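The left arm dropped out again in May

I said last time that I would write up the gripper fault properly once we understood it. We understand most of it now, so here goes.

The cell is the two-arm one, which we use for paper folding. One arm holds the sheet and the other is supposed to take it, press the crease and let go. The arms share a controller, and the software on top is Hirkine, which Phong Doãn set up before I joined. It had run for weeks without trouble, apart from torn paper, and torn paper is normal.

The first sign was a handover that never finished. The right arm held the sheet out, the left arm moved in and stopped short, and the log said the left gripper was closed. It was open. I could see daylight between the fingers. I stopped the run, homed both arms and started again, and it went fine for the rest of the morning, so I wrote it down as a one-off. I should have left the cell stopped and looked at it then.

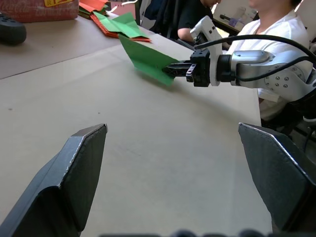
After lunch it did the same thing three more times, and the fourth time was worse. The log said the left gripper was open when it wasn't, so the software believed the sheet had been released and told the right arm to pull away. Both grippers had hold of it. The paper tore, which was the best thing it could have done. With something stiffer in there we would have had two arms pulling against each other until one of them hit its force limit.

Bit-na Son pressed the stop. It was the right call and she was quicker than me. I had been leaning over to read the log with my hand nearer to the work area than our own rules allow. I've put that in the report as well.

We spent the next day trying to make it happen on purpose. I ran 500 open and close commands with the arm parked and got no faults at all. Then I ran the same test with the wrist turning through its full range between commands, and got 13. Every one of them came with the wrist near the end of its travel, where the cable to the gripper is pulled tightest. We swapped the cable and repeated the moving test. No faults.

So the cable was bad, or the plug was. That explains why the signal dropped. It doesn't explain why the software carried on. When the gripper stops answering, the driver keeps the last position it was given and reports it as if it were new. There is a timeout, but it was set to 40 seconds, and a handover is over long before that. I asked Phong where the figure came from and he thinks it was left over from bench testing, when people kept unplugging things.

The timeout is now 2 seconds, and a late reading stops both arms, where before it would only have stopped the one with the fault. We also route the cable with more slack at the wrist, and checking the plug is on the morning list.
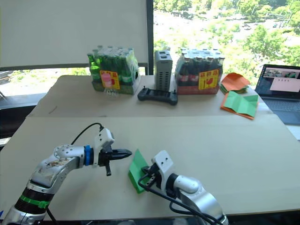
Liên Nghiêm read a draft of this and wrote back that two seconds is still too long for a handover, and that the right arm shouldn't move off at all unless it has had a fresh reading from the left gripper within the same step. Her other point was that a cable which fails at the end of its travel will have been getting worse for a while, so the old logs ought to show it.

She's right about the first part. I've started on it, but it means changing how the two drivers talk to each other, and I don't want to do that in a hurry. Until it's finished we run handovers at low speed with someone on the stop button.

As for the old logs, I've gone back as far as I can and found two handovers that look odd. Both were marked as operator error. One of them was mine.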